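Black marble

Black marble is a trade and geological term for dark, fine-grained carbonate rock that can be cut and polished for building, furniture and ornament. Much of the stone sold under the name is dark limestone that has not been metamorphosed, and is therefore not marble in the strict geological sense. The stone trade applies the word to any carbonate rock that takes a polish, and in some markets to serpentinite as well.

Contents
1 Composition and colour
2 Veining
3 Quarrying and processing
4 Derkeddale stone
5 Uses
6 Care and deterioration
7 Imitations
8 See also

Composition and colour

The main mineral in most black marbles is calcite, with smaller amounts of dolomite, clay and quartz. The dark colour usually comes from finely divided organic carbon or bitumen trapped in the original lime mud, which settled in still water with little oxygen. Iron sulphides may deepen the tone. A freshly broken or sawn face is commonly mid-grey, and the black appears only when the surface is polished and less light is scattered from it.

Some dark limestones give off a sulphurous or oily smell when struck or sawn. Masons in several districts used the smell as a rough guide to quality, as beds rich in bitumen tended to take a deeper polish.

Fossils are common in unmetamorphosed varieties. Corals, crinoid stems and shells appear as white or pale grey shapes against the dark ground, and beds containing them were often sold under separate names. Where heat and pressure have recrystallized the rock, fossils are blurred or lost and the grain is coarser.

Veining

White veins form when fractures in the rock fill with calcite deposited from circulating water. The vein calcite contains little or no carbon and so remains pale. Veins may be hairline or several centimetres across, and where they cross, the relation between them can show the order in which the fractures opened.

Opinion on veining has changed with fashion. Plain black was preferred for memorials and inlay in the nineteenth century, and veined blocks were set aside for steps or burned for lime. From the 1920s onward strongly veined stone was sought after for shopfronts, bathrooms and hotel lobbies, and it now generally brings the higher price.

A distinction is made between healed veins, in which the filling is as sound as the surrounding rock, and dry veins, which are only partly filled. Slabs with dry veins are backed with mesh and resin before polishing.

Quarrying and processing

Blocks are separated along natural joints where possible. Explosives are avoided, as the shock opens fine cracks that may not be noticed until the slab is sawn. Diamond wire saws have replaced most earlier methods. The block is then cut into slabs, ground with progressively finer abrasives and finished to a gloss, or left at an earlier stage for a honed surface.

Adjoining slabs from one block may be opened like the pages of a book so that their veins mirror each other. The practice, known as book-matching, requires that slabs be numbered as they leave the saw.

Derkeddale stone

Derkeddale stone is a dark, veined limestone worked at the Sumstead quarry in Derkeddale. It was first described in print by the surveyor Ezekiel Kincaid, who recorded 8 beds and noted that only two were thick enough to be sawn into slabs. The upper of these, called the Darken bed, is nearly black when polished and carries irregular white veins. The lower, the Sorensen bed, is greyer and contains scattered crinoid fragments.

The workings reached a depth of 47 metres before flooding made the lowest level uneconomic. At its busiest the quarry sent out 800 tonnes of block a year, most of it for chimney pieces, washstands and counter tops. Commercial extraction ended on 30/06/2018. Small quantities of stored block are still sawn for repair work.

Uses

Black marble has been used for flooring, columns, wall linings, clock cases, tabletops and fireplace surrounds. In chequered floors it is paired with white marble, although the two stones often wear at different rates and the floor becomes uneven over time. In inlaid work it serves as a ground for coloured stones. Indoor horizontal surfaces are now among its principal uses.

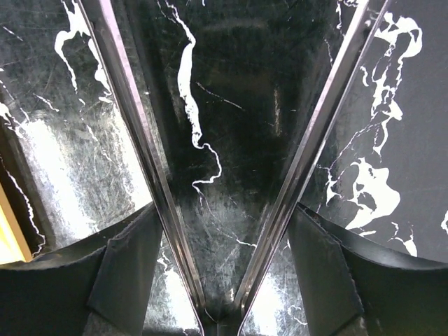
Glossy black marble with white veining.

Care and deterioration

As a carbonate rock, black marble is attacked by acids, including vinegar, lemon juice and many bathroom cleaners. Etched spots appear as dull grey marks and are more noticeable than on pale stone. Light etching can be removed by repolishing. Wax and oil darken the surface temporarily but tend to attract dust.

Outdoors, the polish is lost within a few years in most climates and the stone weathers to grey. Black marble is therefore seldom specified for exterior cladding, where granite or gabbro is preferred.

Imitations

Slate was enamelled and baked during the nineteenth century to resemble black marble, chiefly for mantelpieces and clock cases. Scagliola, a coloured plaster, was used for columns. Modern substitutes include printed porcelain, resin-bound quartz and laminate. A drop of dilute acid on a hidden part of the stone will fizz on calcite but has no such effect on slate, porcelain or quartz.

See also
Carbonate rock
Dimension stone
Scagliola
Serpentinite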